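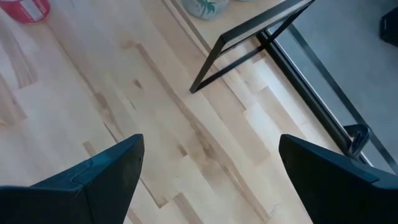
Figure 1. Narrow light planks laid on the diagonal, with staggered end joints. Small side table, black metal frame, at top center.

Unit 6: Wood Strip Floors -- Reading, Cleaning and Protecting Them

These notes go with the floor care session of the household maintenance course at Trellerari. Bring them to the practical along with a pencil and a soft cloth. The Gautam reader covers the chemistry of finishes and you should have read that chapter already.

1. Reading the floor before you touch it

Start with the boards themselves. In Figure 1 the planks are narrow and pale, running from creamy white through light honey to tan. They look like maple or birch. From a photograph you can't settle which of the two it is, and for cleaning purposes you don't need to. Both are closely grained woods that show dirt early.

Look next for natural marks. The band of boards through the center has darker knots, streaks and mottled patches. Students regularly mark these down as stains on the survey sheet. A mineral streak follows the grain, tends to stop dead at the edge of a board, and feels the same under the finger as the wood next to it. A spill usually crosses the seam. If a dark mark runs over two or more boards without a break, write it down as a possible stain and come back to it in section 3.

Then the light. Parts of the floor in the figure are washed out almost to white, toward the upper left and again at center right. You can't judge the finish in a patch like that. Get down low and look across the boards, then do it again from the opposite side of the room. Scratches that are invisible from one direction often show plainly from the other.

2. Direction of the boards

Sweep and mop with the boards. On a diagonal floor this feels wrong at first, and most people drift back to working parallel to the walls. Start in a corner and follow one seam until you have the angle. Going across the seams drags grit into them, and the grit stays there until the next wet mopping turns it into a gray line.

Staggered end joints collect dirt too. Use the narrow brush head on the vacuum for these. Turn the beater bar off.

3. Routine cleaning

Dry clean first, every time. Vacuum or use a dust mop, then go over the edges by hand.

For damp mopping we use Flirkik floor soap at the rate on the class card: 2 capfuls to a full bucket. More soap leaves a film, and the film looks like a worn finish. The mop should be wrung until it no longer drips when held up. Do a strip, dry it with the cloth, move on. Standing water at an end joint is the main cause of raised edges on narrow boards.

Possible stains get a damp cloth and nothing stronger on the first day. Record the result. Solvents, vinegar and steam are not used in this course on any wood floor, whatever the label on the bottle says.

4. Furniture and things left on the floor

Light furniture does more harm than heavy furniture, since it gets moved more. A metal-framed side table like the one in Figure 1 can be pushed with one hand, and so it will be. Lift it. Check whatever part of the frame meets the floor and fit felt pads if it has none. Grit sticks to felt, so check the pads every October and replace any that have gone hard.

A pale tabletop above a pale floor is also easy to walk into. The top in the figure nearly matches the planks behind it. Move a table like this out of the work area before you begin and note where it stood.

The same goes for small items on the floor, such as the red-and-white cylinder at upper left in the figure. Pick them up before mopping. Metal containers leave rust rings on a damp floor, and cardboard ones wick up water and can leave color behind.

5. Practical exercise

Work in pairs in the Grarov room. The test area is 280 square feet and is divided with tape into 27 numbered sections.

Sketch the area and draw an arrow for board direction.
Mark knots, streaks and suspected stains, using a different symbol for each.
Check for scratches from two directions.
List every item to be lifted or moved.
Dry clean, then damp mop your sections.
Look again once the floor is dry and correct your sketch -- in pencil, leaving the first marks readable.

Hand in the sketch and the item list together. Survey sheets are due Friday, December 31, 2021. Sheets without a board direction arrow will be returned unmarked.

Reading for next unit: Gautam, the chapter on oiled and waxed surfaces.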